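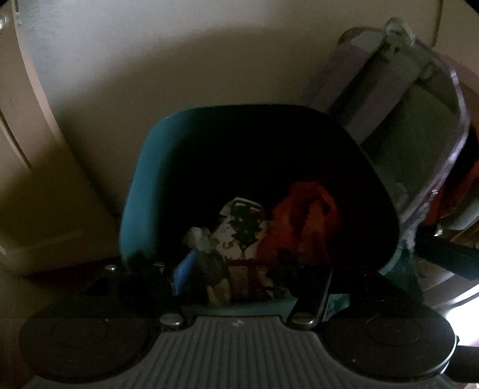

The teal bin, with what looks like a patterned paper piece standing up in the middle of everything.

Sorting Out a Catch-All Bin

Every house I have ever lived in has had one deep bin that swallows whatever doesn't have a home, and I'm rather fond of mine, even when I can't find a thing in it! I go through it every January, usually with coffee and the radio on, and it takes me most of a morning (less if you don't stop to read old birthday cards, which I always do).

What you'll need: an old sheet, 3 paper grocery bags, a marker and a damp cloth.

1. Spread the sheet on the floor and lift things out of the bin a few at a time. Please don't tip it over. I did that once and was picking thumbtacks out of the rug until supper.

2. Label your bags Keep, Give and Toss. Go quickly on this first pass and put anything you're dithering over to one side.

3. Pull out the paper next. Gift wrap and paper bags crumple so easily when they're shoved in with everything else, but a good many can be saved. Smooth them flat with your hands, trim off any torn edges and lay them under a heavy cookbook overnight.

4. Wipe down the inside, getting the cloth well into the corners and under the rim, and let it dry with the window open if the weather's kind.

5. Put the heavy things back first, then the odds and ends in small boxes or zip bags, and slide the flattened paper down one side so it stays upright. Stop when you're a hand's width from the top.

My neighbor Doina Lazarević ties her saved wrap in a roll with kitchen string, and I've started doing the same with the bigger sheets. For the little scraps, an envelope does nicely.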